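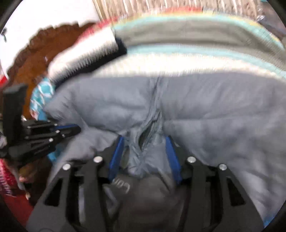

家事実習 II 配布資料 10月
中綿・羽毛の入った衣類とふとんの整理
担当：フロール・ビルカ(Flor Villca)

1. 今回の範囲

前回は綿のシャツとタオルのたたみ方を練習しました。今回は、ふくらみのある布を扱います。ダウンジャケット、中綿のベスト、キルトの掛けぶとんなどです。教科書の「冬物」の章のうち、前半だけを使います。後半の毛皮と革は来月にします。

私の日本語には、少し変な言い方があるかもしれません。意味が分からないところは、授業中にいつでも聞いてください。

2. 用語

中綿(なかわた)：表の布と裏の布の間に入っている詰め物。この授業では、化学繊維のものを中綿、鳥の羽のものを羽毛と書き分けます。

キルティング：詰め物が動かないように、布を縫って区切ること。縫い目と縫い目の間のふくらんだ部分を、この資料では「部屋」と呼びます。英語ではbaffleです。

かさ：布が空気をふくんで取る場所の大きさ。重さとは別に考えます。軽いものでも、かさが大きければ棚はすぐにいっぱいになります。

片寄り：詰め物が部屋の中の一か所に集まった状態。手でさわると、かたいところとうすいところがあります。

3. 洗濯物の山から分ける

ふくらんだものは、山の上に広がって下の衣類をかくします。最初にこれを取り出すと、残りの量が正しく分かります。

つかむ場所は、できれば縫い目の近くにします。部屋の真ん中だけを少しつまんで引くと、表の布に力が集まります。うすいナイロンの場合、古いものは裂けることがあります。重いふとんは片手で引かないで、両手を下に入れて持ち上げてください。

下の衣類がファスナーや面ファスナーに引っかかっていることがあります。強く引かないで、一度置いて、引っかかりを外します。プリントのあるトレーナーなどは、面ファスナーで文字の部分が傷みやすいです。

取り出したら、次の順に調べます。

(1) 洗濯表示を読む。
(2) ポケットの中を調べる。
(3) えりと袖口の汚れを見る。
(4) 縫い目から羽や綿が出ていないか見る。
(5) 全部の部屋を指で軽く押して、片寄りを調べる。

羽が一本出ているとき、抜いてはいけません。裏側から羽をつまんで、中に戻します。抜くと穴が広がって、次の羽も出てきます。

4. 乾いているかどうか

表の布は早く乾きますが、中はおくれます。表をさわって乾いていても、中に湿気が残っている場合があります。部屋を二本の指ではさんで、冷たい感じがしないか、かたまりがないかを確かめてください。判断ができないときは、もう一晩干します。湿ったまま袋に入れると、においが出ます。

5. たたみ方

ジャケットの場合：
ファスナーを閉めて、背中を上にして置きます。袖を背中の方へ折ります。フードがあれば、首のところで内側に折ります。すそから上へ、手のひらで空気を出しながら、ゆるく巻きます。ひもで強くしばりません。

掛けぶとんの場合：
二人で行います。長い方を三つに折り、次に半分に折ります。角をぴったり合わせる必要はありません。私の祖母の家では、たたんだふとんの上に座って空気を出しましたが、羽毛の場合、この方法は羽の軸を折るので、授業では使いません。

6. しまう場所

圧縮袋は便利ですが、羽毛には長い間使わないほうがよいと私は考えます。この点について、オセアン・ベルジュロンさんから前回のアンケートで反対の意見がありました。引っこしのように短い期間なら、私も賛成です。中綿のものは、羽毛より回復しやすいですが、やはり折り目が残ることがあります。

棚では、重いものの下に置きません。箱に入れる場合は、ふたが自然に閉まる量にします。

7. 次回までの課題

自分の家にあるふくらんだ衣類を一つ選び、次のことをノートに書いてください。

・洗濯表示の内容
・詰め物の種類と割合
・部屋の縫い方(横、ひし形、その他)
・片寄りがある場所
・たたむ前と、たたんだ後の高さ

ジャケットを持っていない人は、ふとんでもクッションでもかまいません。エフライン・ウスガさんとボグダン・サルブさんは、前回の課題もいっしょに出してください。

実習室では長い爪と指輪に気をつけてください。表の布が引っかかります。次の授業には、ハンガーと、ものさしを持ってきてください。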